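The Speech at Stultska

I was 15 the winter I got picked to carry the flag at the district assembly, and I only got picked because my cousin had outgrown her uniform and it fit me. I want that on the record before I tell the rest, because my mother still tells people it was for leadership.

We were the Valitz Trailfinders, Second Goltevbridge Troop. There had been a First Goltevbridge Troop once, but they'd folded before I was born and all we had from them was a canoe with a hole in it. We met in the basement of the feed store, did knots, did first aid, and in December we all got on a bus and went up to the lodge at Stultska, where the whole district lined up by height and got talked to by somebody important.

That year the somebody was Rüdiger Mühlbauer, who'd been a Trailfinder himself back when they slept in canvas and ate out of one pot. He'd gone on to run the regional parks office. He was supposed to speak about character for ten minutes and hand out the badges.

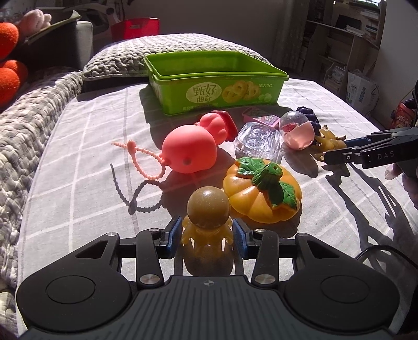 The pig and the pumpkin, in the sun.

Glenys Humphreys was our troop leader, and she'd been getting ready for this since the summer. She had a binder. She'd made us practice marching up and down the alley behind the feed store with a broom, me in front with the broom straight up and the little ones behind me trying not to step on each other. "Eyes ahead, Dee," she kept telling me. "The flag knows where it's going." I had no idea what that meant and I was too scared of her to ask!

The trouble was the money. Every troop brought its share for the summer camp on Lake Xue, and ours was $425, mostly from selling pancakes, and Glenys had given me the envelope to carry because I was the flag bearer and it would look nice if I presented it. I put it inside my cousin's jacket. Then on the bus I got hot and took the jacket off, and a kid named Pim threw up, and everybody grabbed whatever was handy.

You can guess what was handy.
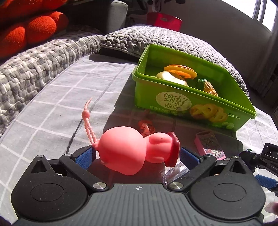 So there I was in the girls' washroom at the lodge at four in the afternoon, running a uniform jacket under the cold tap, and no envelope in either pocket. I went through the sleeves. I went through the sleeves again, like it might've crawled up there. Out in the hall I could hear the other troops singing the one about the heron, which has way too many verses, and I remember thinking that if they just did all of them I'd have time to come up with something.

They skipped to the end. They always do.

I carried the flag in wearing the wet jacket. It was freezing in that hall, there were nearly 90 kids in there and it was still freezing, and I shook so hard that the little brass knob on top of the pole rattled. Glenys beamed at me from the side. She thought I was moved.

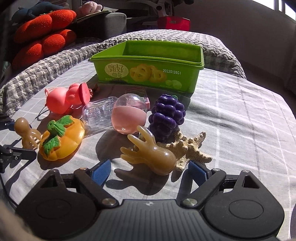 7 min read

Then Mr. Mühlbauer got up. He had his speech on cards, and he looked at the first card for a while, and he put the whole stack in his pocket.

"I broke the canoe," he said.

Well, you never heard a room get so quiet. He told us he'd been 12, and he'd dragged it over the rocks at Xue when he'd been told to carry it, and he let another boy take the blame, and that boy quit the troop in the spring. He said he'd been asked to talk about character and he'd been up half the night with those cards, and the canoe was the only thing he kept coming back to. He told us the boy's name. He said he'd written to him that week and hadn't heard back.

It took maybe 2 minutes, the whole thing. People didn't know whether to clap. Some did, and then stopped.

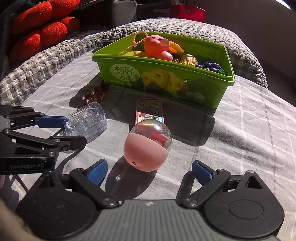
I'd love to say I marched right up and confessed in front of everybody, but what I did was wait until the cocoa. Glenys was by the urn, sorting the badges back into her binder, and I stood next to her and said I'd lost the pancake money, it had been in the jacket, and the jacket had been under Pim.

She kept sorting. She had tiny reading glasses on a cord and she looked at me over the top of them.

"Why are you wet?" she said.

I told her. She took off her own coat, a big green thing that smelled like the feed store, and put it on me with the badges still pinned to the collar. Then she went out to the parking lot in her sweater, in the snow, and I went after her, and we got the driver to open up the bus. We were in there a long time with his flashlight. I found a mitten and most of a sandwich.

Glenys found the envelope. It had gone down the side of seat 7, between the cushion and the wall – dry, sealed, with a boot print on it. She handed it to me and told me to take it inside and give it to the man.

He was alone at the end of the long table with his cocoa, and I said, "This is from Second Goltevbridge," like I'd practiced, and held it out. He looked at the boot print.

"Do you still have it?" he said. "The canoe?"

I said it was in the basement, behind the oats. I said we kept the balls in it.

He nodded and wrote us a receipt.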